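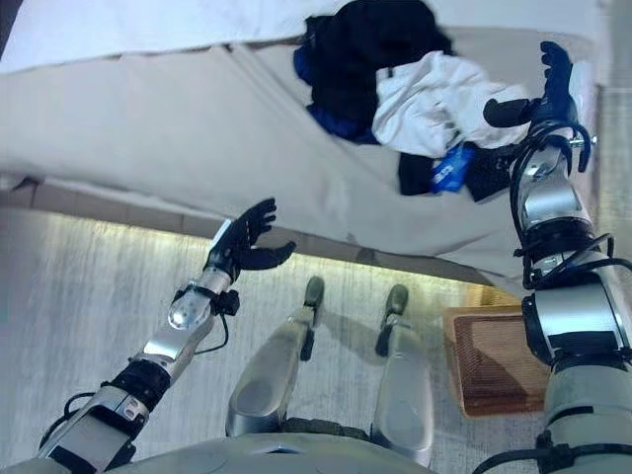 Sindus and the 2242 episodes: what the new planner release does and doesn't show

Zarkbridge put out version 4 of Sindus in July, and the notes that came with it claim that whole-body laundry handling is now "a planning problem with a known shape." I have read the notes twice and sat in on two sessions at the Inildale lab, where Gráinne Ó Ceallaigh's group has been running it on their humanoid. I'm less sure than Zarkbridge is.

Start with the number everyone has been passing along. The release was tuned on 2242 recorded episodes, and the headline says 100 percent of them replay without a planner fault. Fine. A planner fault in Sindus means that the solver gave up or returned a path that broke a joint limit. It says nothing about whether the hand came away holding a shirt. You can replay an episode perfectly, with every waypoint hit on time, and close the fingers on a fold of bedsheet. The log will be green all the way down.

I asked Venkatesh Kurup, who maintains the perception side at Inildale, how often that happens. He wouldn't give me a rate, which I respect, as they haven't labeled for it. What he did say is that the segmentation step is where he spends his days. Dark cloth on dark cloth comes back as one object. So the planner gets handed a single blob and makes a very tidy plan for picking up a thing that doesn't exist.

Zarkbridge's answer is the new "regrasp" layer. When the gripper reports less closure than expected, the layer opens the hand, shifts the target a little and tries again. It does this well enough. But it's a retry loop with a nicer name, and the shift is drawn from a fixed table. Bláthnaid Gallagher found the table in the config folder on her first morning with the release and replaced it with one of her own before lunch. Hers seemed to me no worse. She thinks it's better and is probably entitled to.

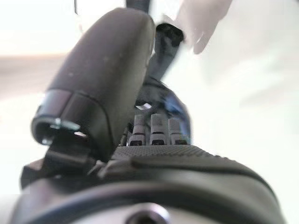 The finger model bothers me more. Sindus treats each digit as a chain of rigid parts with one friction value for the whole contact surface. That may do for a box. With cloth, the hand's own shape gets involved, and a fold can bunch at the base of the fingers where the model has no opinion at all. Kurup's team set the friction value by hand, tried it, set it again, and ended up with a number that Muireann Hanrahan told me she would be embarrassed to see in a paper. It works on their hand. I wouldn't carry it over to anyone else's.

Wrist cameras are supposed to help. The release adds a second perception stream from the wrist, merged with the head view through what the notes call late fusion. In practice the two views disagree all the time once the hand gets close, because the hand itself covers much of what either camera would like to see. Version 3 just trusted the head. Version 4 trusts whichever stream reports higher confidence, and confidence in this setting is a slippery thing - a blurred close-up of nothing much can score very well. I watched the source flag flip back and forth on the operator's screen during one reach, and the target flipped with it.

To be fair to Zarkbridge, some of this release is good. The balance controller no longer fights the arm planner when both arms reach forward, which used to cause an ugly sway. The two now share one cost function, and Ó Ceallaigh says it has saved her group a lot of babysitting. The replay viewer is also much improved. You can scrub through an episode with joint torques, both camera streams and the planner's intended path on a single timeline, and it doesn't fall over when the clocks drift. I would recommend the viewer to people who have no interest in the rest.

Kevin Scanlon, who runs the competing Dunne toolkit and so has every reason to be rude, was fairly mild about it. His complaint is that Sindus hides the planner's second choice. Dunne writes out every candidate grasp and its score, which makes for enormous logs, but lets you see when the winner beat the runner-up by a hair. Zarkbridge told me that candidate logging is "under consideration." It was under consideration for version 3 too.

What I'd like to see before the next release is dull. Label the 2242 episodes by outcome, with a person deciding whether the right garment left the bed. Publish the count, including the bad ones. Then run the same set with the wrist stream switched off and tell us what changed. Inildale has offered to share its annotation scripts for this, and Hanrahan has already started on a small batch using her own categories. Readers who run Sindus on other hands and have kept their friction settings are welcome to send them in, and I'll print them side by side in a later issue.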